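The Great American Novel, Now With Discussion Questions 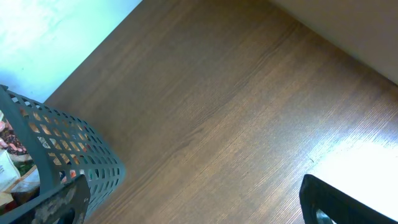
Brown wood grain, with the light coming in at the lower right.

Sometime in April I bought a paperback reissue of a novel I had loved at nineteen, and found that the last 83 pages weren't the novel. They were an introduction that had been moved to the back, a reading group guide, a timeline, a conversation between two scholars, and the opening chapter of a different book by a different writer. I had been reading along happily, feeling by the thickness in my right hand that there was plenty of story to come, when the story stopped.

Padding is an old trick and I can live with it. What bothers me is the word on the front cover, which is "classic," and the question of who put it there.

The edition comes from Paltden, a reprint house that has done well in the past few years by finding mid-century novels that fell out of print and bringing them back in matching spines. Its catalog lists 106 titles. By the catalog's own account, every one of them is lost, forgotten, neglected or overlooked, and every one of them is also essential. I have read thirty or so. Four were wonderful. A good many were the kind of decent, well-made novel that gets decent reviews and then goes away, and I finished them with the feeling that its first readers had judged it fairly.

You wouldn't guess this from the coverage. Reissues get a strangely soft ride from reviewers, me included. A new novel that spent its first hundred pages on a family's furniture would be called slow. Put a period photograph on the jacket and the same pages become patient. Clumsy dialogue turns into "the speech of its time." An ending that doesn't work is "refusing easy comfort." I've written that last one myself, about a book whose author had plainly run out of ideas, and I'd like to take it back.

Then there are the schools. Pastov, which sells ready-made reading units to English departments, will now supply a teacher with everything needed to get a class through a novel in three weeks: chapter summaries, vocabulary, essay prompts, and a poster of the themes. I asked for a sample and got the unit for a coming-of-age story set in a Southern mill town, a book I know well. The unit is tidy. It tells students that the river stands for freedom and the mill stands for its opposite. It doesn't mention that the narrator is a liar, a fact she admits on the second page and which changes the meaning of nearly everything after it. A student could earn full marks without finding out.

I don't blame the teachers, who have too many students and too few hours. I do wonder what we think is being handed down. If the reason for keeping a novel on the list for sixty years is that it rewards attention, it seems odd to sell it along with a way around paying any.

The defenders of all this have numbers, or say they do. Findport, an online reading community, published its list of the greatest American novels this summer, chosen by members. It makes much of the fact that readers nominated 1,659 books. Look at the voting, though, and the top twenty are almost exactly the twenty that were assigned in high school when the typical member was in high school. People vote for what they were given. Then the list goes back to the schools as evidence of what people love.

Wikström, a smaller press that prints 1,000 copies of each of its reissues and often doesn't sell them all, has the approach I trust most, though its covers are ugly and the type is too small. Its books carry no introduction. The back cover gives a plot summary of two sentences and the year of first publication. When I picked up its edition of a ranch novel I'd never heard of, I had no idea whether I was supposed to admire it. I disliked the first half a good deal. The second half has a long chapter in which two brothers argue over the sale of a well, and I've gone back to it three times.

The press doesn't call it a classic. I'm not sure it is one. I lent my copy to a neighbor, who gave it back after forty pages and said the brothers were idiots, and we had a better talk about it than any of the twelve questions at the back of the Paltden would have produced. Question seven, for the record, asks whether you have ever felt like an outsider.

2018-09-17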